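Can it clear the table yet?

I have been washing dishes by hand since the machine in our kitchen quit in January, and it has made me think more than usual about which chores I would hand over first. Dishes would be at the top. Laundry folding is second. I don't mind vacuuming, and there are already machines that do that passably well as long as you pick up your socks.

So I read a lot of claims about home robots, and I watch the videos, and most of them leave me about where I started. The arm picks up a mug. The mug goes in a rack. Then the video ends, and I still have a sink with a roasting pan in it.

What I look for now is a hand on the arm. A lot of what gets called robot housework has a person within reach of it, and I think that says more about where we are than the speed or the price does. An arm on a bench has to be shown where to go. You can write that down in code, or drive it from a distance, or in some setups take hold of it and move it. However it is done, the teaching takes far longer than the chore.
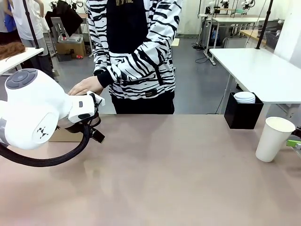 Oğuzhan Demirtaş wrote to me that I was being unfair, and that the time spent teaching shouldn't be counted against the machine. Nobody adds up the years it took a kid to learn to load a dishwasher, he said. You teach it once and then you have it.

I take the point, but I am not sure about the "once." My kid learned on our plates and can do my mother's plates too. When I read reports on arms like these, the trouble is nearly always with the second kitchen. A stack of plates is hard enough. Plates sit tight against each other, the rims are thin, and a gripper with stiff fingers has to get under one without dragging the next one along. A paper cup is a different problem, where squeezing a little too much ruins it. I do both without looking while I talk on the phone.

Shops are further along, from what I hear. Halyna Antoniuk works at Hakside, where they pack parts into trays, and she tells me the arm on her line does 80 trays in a shift and is fine as long as the trays come in the same way every time. When a lid is on crooked it stops and somebody walks over. On a good day that is 2 stops. On a bad one she has had 25, and she would have been faster doing it herself. She still wants to keep it, because her wrists hurt less.

That seems like a fair trade for a factory. In a house, the lid is always on crooked. My counter has mail on it, a cutting board, and somebody's half-eaten toast.

If I had to guess, I'd say 5 years before I could buy something that empties a dishwasher without me standing there, and longer for pots. I have been wrong on this kind of thing before. Meanwhile the repair person is supposed to come with the new pump, some time after four, and I need to get the stuff out from under the sink.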